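4.2 Gripper comparison in the simulated kitchen

We ran the Stirnbridge two-finger gripper and the wider Steltano model through the same kitchen tasks, 268 trials for each, with the arm and controller settings left alone. On paper the Steltano came out ahead by 13 trials. We are reluctant to call that a win. Most of the gap comes from one kitchen layout, and when that layout is dropped the two grippers are hard to tell apart.

Verhoeven's earlier work on the Furkbridge benchmark favoured short fingers for reaching over appliances, and we had expected the same. Our results neither support that claim nor rule it out.

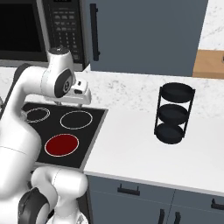 Figure 4. White arm with a short two-fingered gripper over the cooktop, front burner shown red; three-tier rack on the counter to the right.

A larger worry is how the simulator treats contact. Changing the friction value within a range we would all have called sensible moved the success rate more than swapping grippers did – and neither supplier publishes a figure we could check it against. The burner colour has no bearing on the score, as heat is not modelled at all. A policy that drags its fingers across a lit burner is judged the same as one that keeps clear.

We also looked by hand at 54 failed trials. Roughly half were planning faults at the wrist joint, and these would have spoiled the attempt whichever gripper was fitted. The Chareonsuk controller may handle such cases better, but we have not tested it.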